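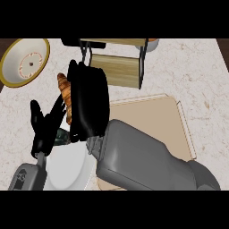 画像提供：Pradetti

ドラマ・テレビ番組 > 海外連続ドラマ > 雑談
スレッド：「Kong通り」打ち切り枠の後番組と、話数カウントの不一致について

1：Beto派
配信サービスNellexの作品ページで「Kong通り」の通算話数が2529になっている。放送局側の番組表では2527が最新。差が2ある。
吹替版の遅れなら配信側の数字が小さくなるはずで、逆なのが分からない。数え方を知っている人がいたら教えてほしい。

2：字幕保存会
前後編の特番を配信側だけ分割して数えている。放送では90分枠の1本、Nellexでは45分が2本。該当するのは第300回記念と、港の火災の回。
特番2本がそれぞれ1ずつ増えるので、差は2で合う。

3：Beto派
>>2
なるほど。火災の回は分割されているのを確認した。第300回は通しの1本で登録されているように見えるが。

4：字幕保存会
>>3
地域によって違うかもしれない。自分の環境では「300 前編」「300 後編」で別エントリになっている。エンドクレジットも前編の終わりに入る。

5：m_kawara
その説明だと総集編の扱いが抜けている。放送局は総集編に回数を振らない。Nellexは振っている時期と振っていない時期がある。
少なくともシーズン9の総集編には番号がある。これを足すと差は3になるので、どこかで1本減っていないとおかしい。

6：字幕保存会
>>5
シーズン9のあれは総集編ではなく、新撮の枠を付けた回想回。病室の場面が10分弱ある。脚本クレジットも別に立っている。放送局側でも通し番号が付いている。

7：m_kawara
>>6
新撮部分があるのは知っている。ただ、放送局の年鑑では「特別編集」の区分に入っていて、番号欄は空白だった。手元の年鑑は初版。

8：字幕保存会
>>7
初版は番号欄に誤りがあって、第二版で訂正が入っている。正誤表にも載っていたはず。

9：m_kawara
第二版は持っていないので確認できない。正誤表の該当行を書き写してもらえるなら取り下げる。

10：夜更かし係
横から失礼。話数の件とは別に、後番組の話をしてもいいか。スレタイに入っているので。
「Kong通り」の現行枠が12月で終わり、後に料理人一家の連続ものが入るという記事が出ている。主演はHa-neul Ki、脚本統括がVasiliki Deligiannis。

11：Beto派
>>10
構わない。スレタイに入れたのは自分なので。
枠が終わるだけで番組自体は配信専用で続く、という理解でいる。週あたりの本数は減る。

12：tanuki_rec
Deligiannisは病院ものの「Beto」で中盤から統括に入った人。前任の時期は1話あたり筋が4本走っていて、交代後は3本に整理された。場面数も減って、1場面の平均が長くなった。
群像劇で人物を減らすのがうまいという評価と、古参の役を出さなくなったという批判の両方がある。

13：夜更かし係
>>12
批判側です。看護師長が半年出なかった時期は同じ人の担当だった。説明の台詞もなく、戻ってきた回では前日も出勤していたように話が進む。あれは整理とは呼べない。

14：tanuki_rec
>>13
あの不在は俳優の舞台出演と重なっていたと記憶している。脚本側だけの判断とは言い切れない。

15：夜更かし係
舞台の事情なら、一言「研修に出ている」で済む。過去の統括はそうしていた。台詞一つの手間を省いたのは脚本側の判断でしょう。

16：字幕保存会
字幕を全話保存しているので「研修」で検索してみた。該当期間に看護師長の不在に触れた台詞は一つあった。受付の人物が電話で「師長は今週もあちらです」と言っている。吹替では「師長はおりません」に変わっているため、吹替で見ていると不在の理由が分からない。

17：夜更かし係
>>16
吹替で見ていた。その台詞は知らなかった。
ただ「あちら」がどこかは結局分からないわけで、評価は変えない。

18：m_kawara
Ha-neul Kiは連続ものの主演は初めてだったか。単発と映画の印象しかない。

19：tanuki_rec
>>18
連続ものは脇で一度ある。「Beto」の研修医役で、登場は1シーズンのみ。脚本統括とはそのとき組んでいる。今回の起用もその縁だろうと思っているが、根拠になる発言は見つけていない。

20：録画棚
主演が映画の人だと、日割りの撮影に合わせられるかが問題になる。週5本の帯では1日に撮る分量が映画とまるで違う。台本の差し替えも当日に来る。
記事には初回の発注が100話とある。100話なら週5本で20週。半年もたない計算で、局としては様子見の本数に見える。

21：Beto派
>>20
週5本とは書いていなかったと思う。「平日枠」とだけ。現行枠と同じ週4本なら25週になる。

22：録画棚
>>21
読み直した。確かに本数の記載はない。週5本は自分の思い込みだった。
週4本なら、休止週を挟んで半年強。それでも短い部類だと思う。

23：tanuki_rec
新番組の初回発注としては標準の範囲。「Kong通り」が長すぎて基準がずれている。

24：名無しの視聴者
後番組の告知のせいで現行の最終週の扱いが小さい。予告が後番組のものに差し替わっていて、最終週のあらすじが番組ページの下まで送らないと出てこない。

25：録画棚
>>24
電子番組表の方は通常どおり載っている。録画予約はそちらで組んだ方がいい。最終週は開始時刻が変わる回があり、シリーズ予約だと延長分が切れる機種がある。うちの機種では火災の回の末尾が切れた。

26：名無しの視聴者
>>25
助かる。個別予約に切り替えた。

27：m_kawara
話数の件に戻る。図書館で年鑑の第二版を見てきた。シーズン9の回想回には番号が入っていた。正誤表にも記載あり。>>5と>>7は取り下げる。
ただし、第二版では第300回記念が前後編の2本として数えられている。これだと放送局側の数え方でも第300回で1増えるので、>>2の説明では差が1にしかならない。

28：字幕保存会
>>27
それは把握していなかった。年鑑は2本、番組表は1本で数えているということになる。>>1の比較対象は番組表なので、差2の説明としては成り立つ。年鑑と比べるなら差は1。

29：m_kawara
同じ局の資料同士で番号がずれていることになる。第301回以降の番号を年鑑と番組表で突き合わせないと確定できないと思う。

30：Beto派
>>29
番組表の過去分は局のサイトでは2年前までしか見られない。その範囲で年鑑と重なる回があれば比較できる。第二版の収録範囲はどこまでだったか。

31：m_kawara
>>30
シーズン14の終わりまで。2年前だと重ならない。第三版が出ているなら届くかもしれないが、図書館の所蔵にはなかった。

32：字幕保存会
当時の録画に付いている番組情報なら残っている。第301回から数本分、番号表記を拾ってみる。古いディスクなので読めるかは分からない。読めたらここに書く。

33：Beto派
頼みます。それまで>>1の件は未確定にしておく。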